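第4节 开放日演示台:仿真抓取(沙发 / 骨头场景)
适用:Okwood 开放日,Callcombe 楼 506 室。2023-02-23 改过一版,旧的打印稿请扔掉。

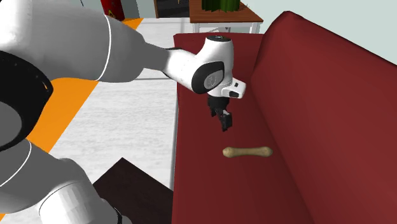 4.1 开始之前

这一节只讲仿真台。实体机械臂那边看第5节,两边的急停流程不一样,别混着看。

值班的人至少提前把 4.2 到 4.4 走一遍。没走过的不要单独上台。走过一遍但忘了的,再走一遍。

需要的东西:
演示主机(贴蓝标签那台),电源线,网线
大屏,HDMI 线两根,一根备用
手柄,带 USB 接收器
键盘鼠标,放桌子里侧,访客够不着的地方
本节打印稿一份,夹在板子上
签到表,笔

帐号密码不写在这里。找 Sigrún 要,她不在就找 Bjartur。不要贴在显示器上,去年贴了,撕下来花了半天还留胶。

4.2 接线和开机

1. 先接大屏,后开主机。顺序反了主机有时候只认小屏,得重启。
2. 网线插墙上左边那个口。右边的口是访客网,连不上许可证服务器。
3. 手柄接收器插主机前面板。后面板信号弱,人一多就断。
4. 开机,登录演示帐号。
5. 等桌面右下角的同步图标转完。没转完不要打开 Illance,会提示场景文件被占用。
6. 显示设置选“复制”。选成“扩展”的话,访客看到的是一块空桌面。

注意:大屏的电源别接到 Vestergaard 那排展柜的插座上。那排插座由展柜统一定时,中午断电。

4.3 载入场景

1. 打开 Illance,选“开放日”文件夹。
2. 选“沙发_骨头_右手边”。名字很像的还有一个“沙发_骨头_测试”,那个是 Skarphéðinn 调参数用的,物理设置不对,不要用。
3. 点“载入”。进度条会在最后一段停一会儿,正常。别连点。
4. 载入完看日志窗口。红字就停下来,看 4.8。黄字可以不管。
5. 回放编号填 1,002。别的编号也能放,但讲解词是按这一条写的。
6. 视角选“近景”。选“俯视”的话夹爪被上面的臂段挡住,访客看不清。
7. 关掉所有辅助线、坐标轴、帧率显示。快捷键在板子背面。

讲解停顿点的画面对照本节开头那张图。要核对的就几样:
机械臂从左边伸过来,黑色夹爪朝下,在沙发坐垫上方
骨头横放在坐垫上,夹爪没有碰到它
沙发后面有小桌,桌上是绿色带棱的植物
左上方墙边能看到一部分红色灭火器

对得上就往下走。骨头不见了,或者跑到地上去了,按“重置场景”,再对一次。植物顶上本来就在画面外面,不用调。

注意:渲染画面里的灭火器是模型的一部分。真的灭火器在 506 门外走廊,每个值班的人上岗前自己去看一眼位置。听着像废话,但上次演练真有人指着屏幕答的。

4.4 试运行

访客进来之前必须做。赶时间也要做。

1. 按“播放”,让回放从头走到停顿点,自动暂停。
2. 按“继续”,看夹爪下降、合拢、抬起。全程手不要放在手柄上。
3. 走完按“重置场景”。
4. 切到“手动”。左摇杆平移,右摇杆升降和旋转,右扳机合爪,左扳机开爪。
5. 每个方向推一下,确认不漂。手松开以后臂还在慢慢走,就是漂了,看 4.8。
6. 手动试抓一次。抓不起来没关系,能动能停就行。
7. 切回“回放”,停在停顿点。等人。

小提示:手动的时候从骨头中间细的那段下手,比抓两头容易。两头圆,容易滑。可以告诉访客,也可以让他们先自己试,看现场气氛。

4.5 正式演示流程

每场先回放,后手动,最后提问。一场完了再放下一批进来。门口由 Grethe 控制,台上的人不用管门。

第一段 回放
1. 欢迎,报自己名字,说这是仿真,屏幕上的东西都是算出来的。这句一定要说,每年都有人找那张沙发在哪个房间。
2. 按“播放”。到停顿点暂停。
3. 讲夹爪。两根手指,朝下,现在空着。让访客猜它下一步怎么走。小朋友多的时候这一步可以拖长一点。
4. 按“继续”。不要边放边讲,放完再讲。
5. 如果有人要再看一遍,可以。再看第三遍就请他下一场来。

第二段 手动
1. 问谁想试。手柄交出去之前先按“重置场景”。
2. 站在访客旁边,别站后面。后面看不到他按了什么。
3. 先让他开合夹爪,然后再平移。直接上手就推摇杆的,多半会把臂推进沙发里。
4. 推进去了也没事,仿真里撞不坏。画面会抖,按“重置”。
5. 时间到了就收手柄。语气好一点,但要收。

第三段 提问
常被问到的:

“它知道那是骨头吗?”
这个场景里物体的位置是直接给程序的,没有做识别。照实说。想看识别的请去走廊对面 Bjartur 那台。

“为什么是骨头?”
两头粗中间细,抓哪里差别很大,适合练。说到这里就行。

“真的机械臂也能这样抓吗?”
仿真里练好的动作,搬到真机上还要再调,摩擦、重量、位置误差都会变。不要替项目组承诺时间,也不要报成功率。追问的给 Poul 的联系卡。

“我能带走软件吗?”
不能。Illance 的许可只在演示主机上有效。

答不上来的问题写在签到表背面,附上对方邮箱,会后统一回。别硬答。

4.6 安全和现场秩序

警告:主机开着的时候不要碰后面的线。要换线先存盘,再关机。

警告:第5节的实体台和这边只隔一条走道。访客拿着手柄往后退,会退进黄线里。看到就喊停,不用客气。

注意:
手柄线收好,无线的也带一根充电线,那根最绊人
饮料不上台,水也不行
轮椅访客从靠窗那侧进,台面可以降,摇柄在桌子下面
闪光灯可以拍,大屏会反光,拍不好是他自己的事
拍到其他访客的脸要先问。学校团体一律不拍正面,老师签过字的除外

小朋友抢手柄:按年纪从小到大轮,每人一次试抓。吵起来就先切回放。

4.7 换班

1. 停在两场之间交接,场中不换人。
2. 场景停在停顿点。
3. 口头说清楚:手柄漂不漂,重置有没有卡过,有没有没回答的问题。
4. 签到表上写名字和时间。字写清楚点,十月那次有一页谁都认不出来。
5. 钥匙交接。钥匙不放口袋带走,挂回门后的钩子。

4.8 出问题怎么办

先做:切到待机画面(快捷键在板子背面,最上面那个)。访客看待机画面,你慢慢修。

画面黑
看 HDMI 松没松。换备用线。还是黑,重启大屏,主机先别动。

日志红字,提示“许可证”
网线插错口了,看 4.2 第2步。插对了还报,等它自己重连,不行就重开 Illance。

日志红字,提示“资源缺失”
场景没同步完。关掉 Illance,等图标转完,重新载入。第二次还这样,找 Skarphéðinn。不要自己从别的电脑拷文件。

手柄漂
放平在桌上,按住中间键校准,灯不闪了再拿起来。校准时手别碰摇杆。校准完还飘,换备用手柄,在抽屉里。

手柄没反应
先看是不是还在“回放”模式。大多是这个。然后看电量,然后看接收器。

骨头穿过沙发掉下去
重置场景。连着掉,说明载入的是“测试”那个场景,回 4.3 重选。

骨头夹起来以后一直抖
夹得太紧。左扳机松一点。讲解时可以顺便提一句,仿真里的接触不好算,这是老问题了。

臂卡住不动,提示“超出范围”
访客推太远了。反方向推没用,直接重置。

回放和讲解词对不上
看回放编号。

画面颜色怪,沙发发紫
大屏被人调过。遥控器,图像,恢复默认。沙发应该是红的,坐垫偏暗,靠背亮一些。

全部试过还不行
关台。门上挂“暂停”牌,告诉 Grethe 把人往实体台带。然后打给 Sigrún。不要在访客面前重装任何东西。

4.9 收台

1. 最后一批访客走完,锁门。
2. 退出 Illance,选“不保存”。一定是不保存,保存了会把手动推乱的状态写进场景,第二天载入就是乱的。
3. 导出当天日志,放进“开放日_日志”文件夹。导出前文件名别改。
4. 关主机,关大屏,拔插头。
5. 手柄充电,接收器放回盒子里。接收器很小,丢过。
6. 擦手柄。湿巾在抽屉。
7. 签到表交 Grethe,背面有问题的那几页拍照发给 Poul。
8. 板子上的打印稿有涂改的,留着,别扔。改动会并到下一版。

还没写的:双人手动模式。功能有了,现场没试过,这次先不开。有访客问就说下次。
英文讲解词在 Bjartur 那里,冰岛语的还在校,要用提前一天跟他说。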